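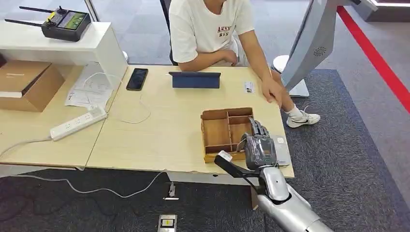 Robot hand over the compartment organizer, bench table.

Sulden Manipulation Software Group
Minutes of the Tuesday meeting

Present: Jolanta Krawczyk (chair), Hubert Pawlak, Danuta Walczak, Aoife Carroll (minutes)
Apologies: Czesław Sadowski

1. Minutes of the last meeting
Accepted with one correction. The item on joint limits should read "wrist," where it had "elbow."

2. Planner
Hubert has moved the approach planner to the new version of Dristora. Plans into the long front compartment come back quickly. Plans into the smaller cells still fail more than he would like, mostly when the start pose has the fingers curled. The collision model treats the whole hand as one box, so the partitions look too close together for it to get in. He wants to replace the box with separate shapes for the palm and each finger. Jolanta asked what this does to planning time. Hubert doesn't know yet and will measure it on the saved start poses before changing the default.

Danuta pointed out that the organizer model in the planning world assumes the tray is flat on the table. Its front edge can sit slightly raised, and the planner has no way to know. Agreed that tray pose should come from perception and the fixed value should be taken out of the config file.

3. Perception
Danuta reported on Duda, the segmentation module. Light wood on a pale wooden table is still the hard case. The tops of the thin partitions drop out of the mask and two cells get merged into one. She has labeled 100 more images and retrained. Merges are down but she is not ready to call it fixed. Next she will try fitting the known tray layout to whatever edges are found, which should tolerate missing ones.

Depth on glossy arm segments is noisy and leaves stray points above the table. Hubert sees these as obstacles in the planner. Danuta will mask the arm using the joint state before the cloud is published. There was some discussion of whether the filter belongs in Duda or in the bridge. Left in Duda for now.

4. Control
Aoife has the finger controller running with a soft stop on contact. The log buffer was set to 2,000 samples and overwrote itself on longer runs. She has raised it and added a warning when it wraps. The dropped messages reported in September were a timestamp problem in the bridge and the ticket is closed.

Jolanta asked that speed limits be read from one place. At present the planner and the controller each keep a copy and the copies differ. Hubert and Aoife to sort this out between them.

5. Tooling
Flullis replay now works with recorded joint states but not with recorded images. Czesław sent a note that image replay needs 3 more days and that he would like somebody else to review it. Danuta will review.

Actions
Hubert: finger collision shapes, timing comparison
Danuta: layout fitting, arm mask, Flullis review
Aoife and Hubert: single source for speed limits
Czesław: image replay

Next meeting: same time next Tuesday. Closed at 2:40 pm.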